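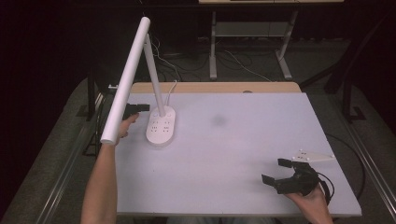

The Tavari Lamp 1442 is a desk lamp and a power strip in one, made for people who work at a table with only one wall socket in reach. It takes the place of a separate lamp and an extension lead. The light comes from a long white bar held on a slim upright post, and the post stands in an oval base that lies flat on the table. Two small round buttons sit on the base close to the foot of the post, with the outlets beyond them. A single thin white cable leaves at the back, so the front of the table stays clear.

Placing the lamp
Stand it on a flat, dry surface. On a narrow table, put it to the left or right of your work and let the bar reach out past the edge if you need the space – the base should still rest fully on the table.

Using the buttons
One button turns the light on and off. The other changes the brightness. Hold it down to dim, let go when the light suits you. The lamp goes back to the last setting when you next switch it on.

Care
Unplug before cleaning. Wipe with a soft cloth, slightly damp. Do not spray anything at the base, and do not plug one power strip into another.

Details
Item number: 1442
Colour: white
Guarantee: 2 years
Spare parts: kept until 2031
Returns: 100 days, unused and in the box

Goes with
Cavero work board, white
Degefa cable clips
Sulen drawer unit

Delivery
Sent in one box, with the bar and post packed apart from the base. Orders placed before noon on Wednesday leave the warehouse the same week.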